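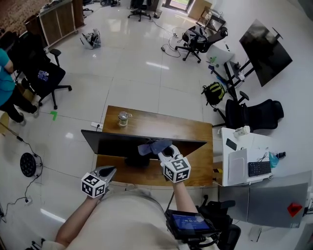 **Georgiev**
*Section editor, Home and Building, Mutasier Encyclopedia of Everyday Life*

**House dust** is the mixture of small solid particles that collects on surfaces and floats in the air inside buildings where people live. It contains material from the people and animals in the home, from the things they own, and from the soil and air outside. The mixture is different in each building, and it can also differ between two rooms of the same apartment.

The word "dust" is used in English both for the particles in the air and for the gray layer they make after they settle. In this article the second is called *settled dust* where the difference is important.

## Composition

The largest part of house dust by weight is often textile fiber and soil. Fibers come from clothing, bedding, carpets, curtains and furniture covers. Cotton and wool fibers are common, and polyester and acrylic fibers are found in nearly every modern home. Soil is brought in on shoes and on the feet of pets, and some of it enters through open windows.

Other usual parts are:

- skin flakes of people and animals
- hair and fur
- pollen, in the seasons when plants flower
- spores of mold
- soot from cooking, candles and traffic
- crumbs and sugar
- paper fiber, from books, boxes and tissues
- small pieces of paint and plaster
- parts and droppings of insects and mites

It is often repeated that house dust is mostly human skin. This is not correct for most homes. Skin flakes are present in every sample taken from a room in use, but much of the skin that a person loses goes away with bath water or stays in the bedding and is removed in the laundry.

The color of settled dust is usually gray even when the particles have many colors, for the same reason that many paints mixed together become dull. In a home with one strong source the color can be seen. A new red carpet gives reddish dust for several weeks, and a room next to an unpaved road has dust of a light brown.

### Size of particles

Particles in house dust have a very wide range of sizes. Sand grains and hairs can be seen without help. Pollen grains are mostly too small to be seen one by one, and the smallest soot is far below this. Particles smaller than five micrometers stay in still air for a long time, and a person who walks through the room is enough to lift them again. Large fibers fall in minutes.

The long loose rolls that are found under beds are made when hairs and fibers twist around each other in weak air currents. Smaller particles are then caught between them. These rolls have many names in English, of which "dust bunny" is the most common in the United States.

## Where dust settles

Dust falls on all surfaces that face up, but the layer is not equal everywhere. Three things have the most influence: the movement of air, the electric charge of the surface, and how rough the surface is.

**Air movement.** Air that moves fast carries particles away, and air that slows down drops them. For this reason dust is thick behind doors, in corners, and on the top of tall furniture. The blades of a ceiling fan collect dust on the front edge, where particles strike the blade directly. Above a radiator the warm air rises along the wall, and a dark mark may appear on the paint after one or two winters.

**Electric charge.** Plastics can hold a static charge, above all in dry winter air. A charged surface pulls particles from the air near it. Old television sets with a glass picture tube were known for this, and children could hear the small crackle when they put a hand near the glass. Flat screens have much less charge, but their plastic housing still attracts fibers, and the dark color makes a thin layer easy to see.

**Roughness.** On glass and glossy wood the dust lies loose and is easy to remove. Felt, velvet, brushed wool and similar cloth hold the particles between their fibers. Hats, lampshades and wall hangings can keep dust for years without showing it, until the day when somebody moves them or hits them by accident.

In kitchens the dust mixes with drops of cooking fat and becomes sticky. A dry cloth does not remove it. Warm water with dish soap is the usual method.
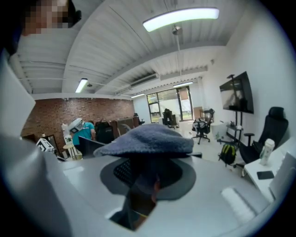 ## Health

For most people the dust of an ordinary home is a small annoyance. It can make a person sneeze, and contact lenses become uncomfortable when the air holds many particles.

For persons with allergies the matter is more serious. The most important source of allergens in dust is the house dust mite, an animal too small to be seen easily, which lives in mattresses, pillows and thick carpets. It does not bite. It eats skin flakes and takes its water from the air, so it needs humidity to live. Keeping the relative humidity of the bedroom below 50 percent is a common advice, and washing the bedding in hot water is another. Allergens from cats and dogs are also carried in dust, and they can stay in a home for months after the animal has left.

In older houses the dust can contain lead from paint that was used before it was prohibited. Small children are most at risk, as they play on the floor and put their hands in their mouths. If a house is old enough that lead paint is possible, the dust should not be swept dry, and sanding of the painted wood should be left to trained workers.

## Removal

### Dry and damp methods

The oldest tool is the broom, which moves large dirt well and sends fine dust back into the air. A damp cloth holds the particles better. Feather dusters, for a long time the sign of a well-kept house, move a good part of the dust from one place to another, although a clean duster with fine feathers can pick up some of it by static charge.

Microfiber cloth became common in homes in the 1990s. Its fibers are split into parts with sharp edges, and dust is held between them even when the cloth is dry. It must be washed without fabric softener, which covers the fibers and makes the cloth work less well.

For screens the usual recommendation is a soft dry cloth, with the screen turned off. If water is needed, a little of it is put on the cloth and never directly on the screen, where it could run down into the housing. Paper towels are avoided on screens with a delicate coating. Household glass cleaner with ammonia is also avoided.

### Vacuum cleaners

A vacuum cleaner removes dust from carpets and soft furniture, which wiping cannot do. The quality of the filter is important. A simple filter lets the finest particles pass, and they leave the machine with the exhaust air; this is the cause of the "smell of vacuuming" that many people know. Machines with a high-efficiency filter and tight seals keep most of these particles inside.

### Order of work

Handbooks on housekeeping agree that a room should be cleaned from top to bottom, so that what falls from the shelves is picked up later from the floor. They do not agree about the vacuum cleaner. Some put it first and some last. The housekeeping manual of the Sanura hotels asks for it at the end, on the last walk toward the door.

## Prevention

It is not possible to have a home without dust if people live in it. The quantity can be made smaller. A mat outside the door and a second one inside will stop a large part of the soil, and taking off shoes stops more. Closed cabinets protect books and glassware. Curtains which can go in the washing machine are better for this purpose than heavy ones that must be sent to a cleaner.

Air purifiers with a fan and filter reduce the floating particles in one room. They have little effect on settled dust.

## Collections and study

House dust has been collected for study in medicine, in the science of buildings and in police work, where fibers can connect a person with a place. The building museum in Brestudstead keeps 321 jars of dust from homes in the town and the farms near it. Each jar has a label with the room and the kind of heating. The oldest jars come from houses with coal stoves and are almost black. A later survey by the same museum asked for dust from 200 apartments, all taken from the top of the refrigerator, so that the samples could be compared. The jars are shown on Friday afternoons and the labels are in the local language only.

## See also

- Allergen
- Broom
- Indoor air
- Lint
- Soot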